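Skikari:厨房家务操作数据集 说明文档

机器到底能不能干家务 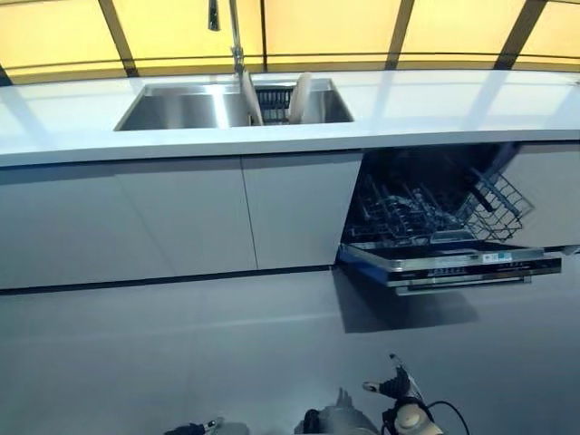

Skikari 收的是厨房里的杂活:装洗碗机、清水槽、擦台面、归置餐具。做这个数据集的起因很朴素,组里有人看多了机器人叠衣服的宣传片,想知道同一台机器换到自家厨房会怎样。答案暂时不太适合拍宣传片。拿装洗碗机来说,人觉得难的是记得去做,机器觉得难的是其余全部。门放下来以后横在身前,手臂得从门上方探过去;碗篮是一排排细金属齿,灰的银的,背后又是深色内胆,深度相机看它们大致相当于人看蚊帐。水槽里的黑色沥水架上竖着两块米白色的板,人顺手一抽就走,机器要先想清楚哪一块该从哪一边夹,再想清楚旁边那根细长的水龙头会不会被胳膊肘带到。台面又白又亮,反光里什么都有,就是没有可靠的深度值。

版本与维护

当前版本:3
发布日期:2025年7月1日
维护人:Gert Shezi
上一版发布于十一月,已停止更新。旧版的任务编号与本版不通用,混用会得到很好看但毫无意义的曲线。我们试过。

数据内容

本版共 1,472 段遥操作记录,分属 65 个任务变体。每段记录包含头部视角彩色视频、双臂关节角、夹爪开合量、操作员的语音备注转写,以及一个成败标记。部分记录另有腕部视角,缺失的不补,请在读取时自行判断。

任务分为 4 组:

装卸类。开关洗碗机门,拉出和推回碗篮,放入或取出盘子、碗、杯子。餐具一律真陶瓷。早期有人提议用塑料的,成功率一下子好看许多,于是否决。

水槽类。取放沥水架,取放砧板,开关水龙头,把东西从一个槽挪到另一个槽。

台面类。用抹布擦指定区域,移开障碍物后再擦,擦完把障碍物放回原处。最后一步的失败率高得出奇,机器对“原处”的理解比较开放。

归置类。按照给定布局把餐具放进抽屉或柜子。无把手的柜门单列一个子项,理由见下文。

成败怎么算

完成标准写在每个任务的配置里,由人工对照视频打标。原则是看家里人会不会抱怨:盘子进了篮但倒扣着,算部分完成;碗篮推回去了但门关不上,算失败;杯子碎了,算失败,并请在备注里写明碎片清理由谁负责(一直是人)。

部分完成不要并入成功。有一份内部报告这么干过,得出的结论是我们的策略已经可以上岗,随后那台机器花了一整个下午把同一把叉子放进去又拿出来。

基线结果

我们用两个策略跑过完整评测。Celix 是逐任务训练的模仿学习模型,Botha 是带语言指令的通用模型,两者都由本组训练,权重随数据一并提供。

Celix 在见过的厨房里表现不错,推碗篮几乎不出错,擦台面也像模像样。换一个厨房,它会在旧厨房洗碗机该在的位置认真地拉一个不存在的门。

Botha 适应性强一些,听得懂“把左边那块拿走”,有时连左边也分得清。它的主要问题是慢。装半篮餐具的时间,够人手洗一遍、擦干、再坐下来写这份文档的这一段。

两者共同的弱项:

细齿之间的插放。盘子要对准齿缝,偏一点就架在上面。人靠手感晃一下就下去了,两个策略都没有学会晃,只学会了用力。

反光表面。亮面石材、不锈钢槽壁和镀铬件会让深度图出现空洞。用彩色图像补可以缓解,代价是阴影偶尔被当成物体,然后被夹。

无把手柜门。平整的门板没有可抓之处,只能从缝里抠或从边上拉。夹爪指尖对这件事的态度是各滑各的。

半开状态。碗篮拉出一半、上层歪着,这种家里天天见的样子,训练数据里偏少,策略遇到后多半选择僵住。这一版加了专门的变体,效果有限。

采集方式

操作员坐在隔壁房间,通过主从手臂控制机器,能看到的只有头部画面。这是故意的。早先允许操作员站在旁边看,收来的动作流畅漂亮,可策略学的时候没有那双眼睛,学成了盲人摸象。改成只看画面之后,操作员自己的成功率先掉了一截,大家对机器也就宽容了不少。

每次开始前由另一人布置场景,操作员不参与。布置的人被要求像真正住在这里一样随便放。多数人其实放得过于整齐,后来我们规定布置时必须同时打电话,情况有所改善。

采集厨房由 Eluvov 场地提供,光照不做统一控制。背景里的彩色面板、窗框和台面上的倒影都原样保留,没有做遮罩。想要干净背景的使用者可以自己抠,但请记得用户家里抠不了。

目录说明

episodes 存放逐段记录,一段一个文件夹。
tasks 存放任务配置和完成标准。
baselines 存放 Celix 与 Botha 的权重、训练参数和评测日志。
notes 存放操作员备注的转写。措辞未经润色,少量叹词已删。

读取时先加载任务配置,再按配置中的编号取记录。直接遍历 episodes 也能跑,只是会把调试时录的几段一并读进来,其中有一段全程是操作员在找开关。

评测约定

请使用 tasks 里给出的测试划分,按厨房切分,不要按记录随机切。随机切出来的数字会高很多,高到让人想去开公司。

报告结果时请同时给出成功率和完成时间,并写明中途是否有人干预。伸手扶一下盘子算干预。对着机器叹气不算。

适用与不适用

适合用来研究双臂操作、长步骤任务、反光和细结构物体的感知,以及跨厨房泛化。

不适合用来证明机器人明年就能进家门,也不适合用来证明它永远进不来。数据里没有刀具、明火和热油,没有小孩和宠物,也没有真的开机洗过一轮。水龙头相关任务全部在断水状态下完成,拿它训练出来的策略对水一无所知,请勿直接通水。

车间类任务暂时没有收。有人来信问同样的方法能不能用在上下料上,我们的看法是多半更容易:工件长得一样,托盘不会斜着,也没有谁把勺子塞在奇怪的地方。家里的活难就难在有人住。

已知问题

部分记录的语音备注与视频有错位,以视频为准。

少数记录里夹爪开合量在碰到硬物后会跳变,这是传感器读数的毛病,平滑后可用。

成败标记由不同的人完成,对“擦干净”的尺度不一。我们组织过一次统一校准,校准会的主要成果是发现大家平时都不怎么擦灶台。

归置类里有两个布局文件的抽屉名称写反了。改过来会影响旧版日志的对应关系,所以暂时留着,在配置注释里标明。

使用许可

研究和教学用途可自由使用,再分发请附上本文档。商业使用请先联系 Gert Shezi。如果是准备拿去拍宣传片,请至少保留一次失败的镜头。

反馈

标错的记录、读不出来的文件、跑出来高得可疑的结果,都欢迎提交。提交时附上记录编号和任务编号,最好再附一份评测日志。关于“它什么时候能帮我洗碗”的来信我们都看,目前统一回复:碗请先自己洗。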